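5th December. Sim cell, Kontogiannis fish handling job. Check after grip fault, run 19.

**Fault:** arm (Ruder model) let go of fish mid-transfer, no alarm raised. Controller still reported "held" for nearly 30 frames. Not ok to go to Lestton hardware until closed.

- [x] E-stop in sim halts all joints. OK
- [x] Speed cap on. Was off!! Someone reset the config, put back to 40 percent
- [x] Finger pads, left + right both load. OK
- [ ] Grip force reading matches log. FAIL, log lags
- [ ] Drop detection trips. FAIL, see below
- [x] Wrist view clear of cables. OK

Repeated the hold with whole fish, head up, pads closed on the body. View from the wrist:
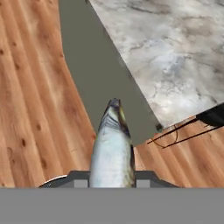 *Fish between pads, marble counter behind, floor either side.*

Drop detect only looks at pad gap. Slim fish = small gap = looks the same as closed on nothing. Threshold came over from the Stullier box job, never changed. Needs its own value for fish, plus a slip check.

- [ ] New threshold, then 2000 cycles no missed drops
- [ ] Keep-out zone round counter corner, recheck. Margin looks tihgt
- [ ] Chair still in path file? confirm
- [ ] Alarm text, says "box lost", fix

**Status: HOLD.** Retest in January, same check list.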